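HOSPITALITY OPERATIONS II
Unit 5: Linen and Textile Control in Small Lodging Properties
Course Handout
Manetport College, Department of Lodging and Food Service

Purpose of this unit

This handout supports the February lectures on linen control. Students are expected to have read it before the site visit to the Flultgate property. Terms marked in the glossary of Unit 2 are used here without further definition.

5.1 Par stock

Par stock is the quantity of each linen item a property must own in order to operate without interruption. One par is the amount needed to dress every bed and bathroom once. Most small properties work with three to five par. The first is in the rooms, the second is in the laundry, the third is on the shelf, and any further par covers loss, damage, and periods of heavy occupancy.

The Flultgate property has 50 rooms, of which a portion are furnished with two beds. Students often multiply par by the number of rooms. The correct base is the number of beds for sheets and pillowcases, and the number of registered guests at full occupancy for bath linen. An error at this stage carries through the whole purchasing plan.

Properties that send linen to an outside laundry must add the turnaround time to the calculation. If the supplier collects in the morning and returns the load two days later, the linen in transit cannot be counted as available. The Kastham case in the course reader shows a property that owned four par on paper and still ran short of bath towels each weekend.

5.2 Receiving and marking

New linen is inspected on receipt, before it is washed. The person receiving the delivery compares it with the purchase order for item, size, color, and weave, and opens at least one package of each item. Sheets are measured before and after the first wash, and the shrinkage is entered on the stock card.

Each piece is marked with the date it enters service. The mark may be sewn, stamped, or heat-sealed. It should be placed on the hem, where it can be read when the piece is folded. A property that does not date its linen has no means of judging how long a given product lasts, and its next purchase will be made largely on price.

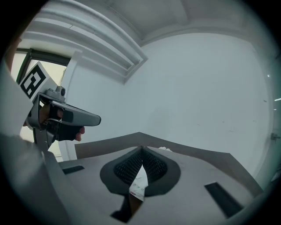 5.3 Storage

Linen should rest on the shelf for a full day after laundering. Fibers recover during this period, and pieces that are rested show less wear over time. Shelves should be open or slatted to allow air to pass. The storeroom must be dry, and the bottom shelf must stand clear of the floor.

Rotation follows the first in, first out rule. Clean stock is placed at the back or at the bottom of the stack and issued from the front or top. Shelf edges are labeled with the item name and the par level for that location. Floor closets are restocked to par once per shift, and the closet sheet is signed by the attendant and the supervisor.

5.4 Issue and exchange

Two systems are in common use. Under the one-for-one system, the attendant turns in soiled pieces and receives the same number of clean pieces. Under the set issue system, the attendant receives a fixed cart load based on the room list. The Roussel worksheet, distributed separately, compares labor time under each system.

Torn or stained pieces are never placed back in the general flow. They are knotted at one corner, sent down separately, and reviewed by the laundry supervisor. The supervisor decides whether the piece is to be treated, repaired, cut down for another use, or discarded.

5.5 Inventory

A physical inventory is taken quarterly. All movement of linen stops while it is in progress, and every location is included: rooms, carts, closets, chutes, laundry, storeroom, and outside supplier. Two people work together, one calling and one recording. The result is compared with the previous inventory, plus purchases, less recorded discards. The difference is reported as loss.

Assignment

Using the Flultgate room list, prepare a par calculation for sheets, pillowcases, bath towels, and hand towels. State the laundry turnaround you have assumed. Attach a one-page memorandum to the general manager recommending a par level and an issue system.

The assignment is graded out of 100 points. A score of 85 or above exempts the student from the written portion of the unit review. Work is submitted at the start of the lecture. Late work is accepted only with the approval of the department office.

Reading for Unit 6: course reader, section on guest laundry and valet service.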